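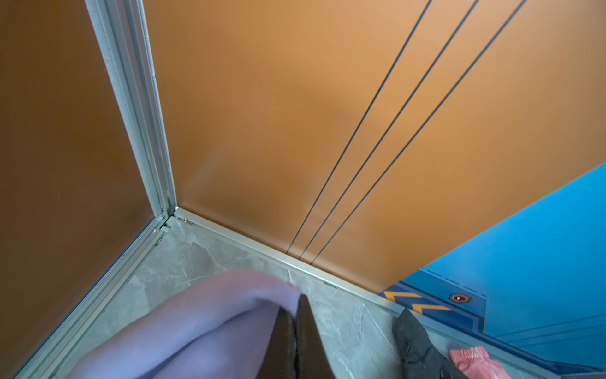 ## Varko's new work light is out, and it's a bright one

I've been waiting for this since April! Varko has started selling the Kevik, a portable LED floodlight for workshops, loading bays and night-time road jobs (and, let's face it, my garage). It puts out up to 2369 lumens on full, or 700 on the low setting, and the whole thing hangs from a hook or stands on a folding leg – handy if you're forever propping lamps on paint tins like me.

The casing is sealed against dust and hose water, and the cable unplugs at the lamp end, so a chewed lead doesn't mean a new light. Haltosura will stock it first, with 570 in the opening batch. 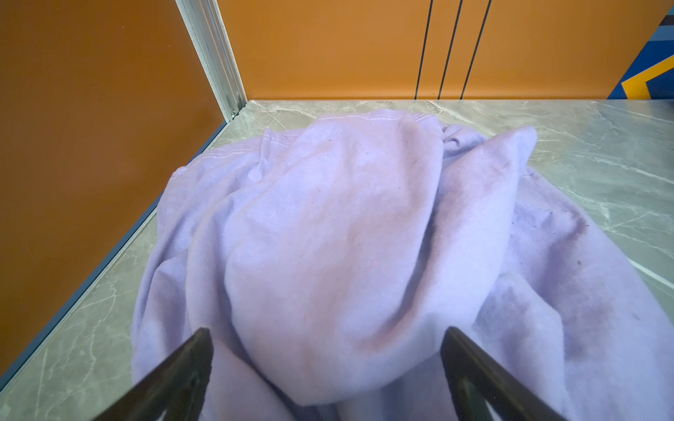
Ostap Zakharchenko reckons the low setting is the one people will use most, as full power is a bit fierce at arm's length. I'd still want full for the car, mind you – I can never see what I'm doing under there.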